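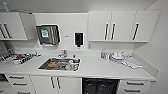
The robot at Tesbridge gets its checks before anyone has finished the first coffee. The machine is a Trellik two-arm unit, bought used, and it has a head camera, a small camera at each wrist and a habit of drifting out of calibration when the floors change underneath it. Keeping it straight takes 26 minutes on a good morning.

It works through ordinary rooms, kitchen, game room and hallway, and the staff who look after it say the rooms are harder on it than any factory cell would be. Glossy cabinet doors throw light back at the head camera. Carpet gives a little under the base and planks don't, so the same command ends in two slightly different places. 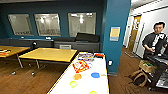
Head camera first. The technician on shift drives the robot to a fixed stop, saves one view and compares it with the stored one. If the two are off by more than the limit set in the Mathew software, the neck joint gets a fresh zero. In December the neck had to be zeroed every day for 2 weeks until a worn mount was swapped out.

The wrists come next, and they take longer. Each camera sits close to the fingers, where it gets knocked, and its view is short. A small shift in the mount puts the fingertip in the wrong place. The check is slow by design: bring the finger up to a known piece of hardware, stop just short, look. 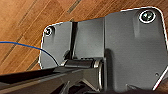
The wrist camera's view of a gripper finger close to a gray metal bracket.

Screws are the other regular job. The gripper screws are checked every 200 hours with a torque driver, and the cables are looked over for rubbing at the same time. A cable that lies slack one day can catch on a bracket the next – the log has several entries of that kind. The current set of finger pads, from Tavard, had 422 hours on it when we visited and was due to come off.

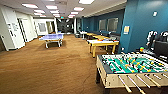

Last is the drive test. The robot goes down the length of a room and back, then has to park on its starting mark. Furniture gets moved between sessions, so the map is redone whenever a table has shifted more than a hand's width. The technician writes the parking error in the log, along with the battery level and anything that sounded wrong. Then the arms are folded and the day's work is loaded.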